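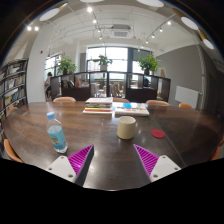
Ticket 426, meeting room booking panel shows the wrong hour. Opened 2020-06-15 by me, on behalf of everyone at the Buvesport office who has been turfed out of a meeting by a stranger holding a laptop. The panel outside the large room runs Travent Rooms and has been one hour behind since the clocks changed, so it says the room is free when it is full and full when it is free. It's the room with the big dark brown table, polished enough to give you the ceiling lights back, in case anyone at the Skositz end is unsure which panel I mean. The small room's panel is fine. The small room's panel has always been fine, and I suspect it knows.

Tried so far:
Restarted the panel from its own menu. Came back an hour behind.
Restarted it at the wall. Came back an hour behind, and in German.
Put it back into English. This took longer than the rest of the ticket put together.
Checked the calendar account in the browser. Times are correct there, so the bookings are going in properly and being mangled on the way out.

Reply from Skositz support: please confirm the time zone on the panel is set to London.

It is set to London. It was set to London in April, when I first rang about this and was told it would sort itself out overnight. I have now given it a generous number of nights.

Reply from Skositz support: please confirm firmware version and send the sync log.

Firmware is 34. The log is attached, or the last 200 lines of it are, as your upload form refuses anything longer and doesn't say so until you press send. You'll see the panel asks for the time every 8 minutes, gets a sensible answer and then ignores it. I have colleagues like that.
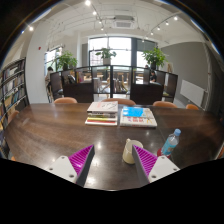 Further test, as requested: made a dummy booking called VILELA TEST DO NOT ATTEND and watched the panel while it came and went. The booking started an hour late on the panel and the room was offered to all comers in the meantime. There was a cream mug on the table and a clear plastic bottle to the right of it, which in this building counts as a reservation and is a good deal more reliable than the one we pay for. Two people turned up to VILELA TEST DO NOT ATTEND.

Reply from Skositz support: there is a second time zone setting under Display, Advanced, Regional. Please check this is also London.

It was set to Azores. I have no idea who would do that, or why there are two of them. Changed to London, saved, restarted. The panel is now showing the right hour, and still in English.

Leaving this open until it has survived a night. Please could someone add the second setting to the help page – the current one stops at the first and tells you to contact your administrator, and that's me.

Status: waiting on customer.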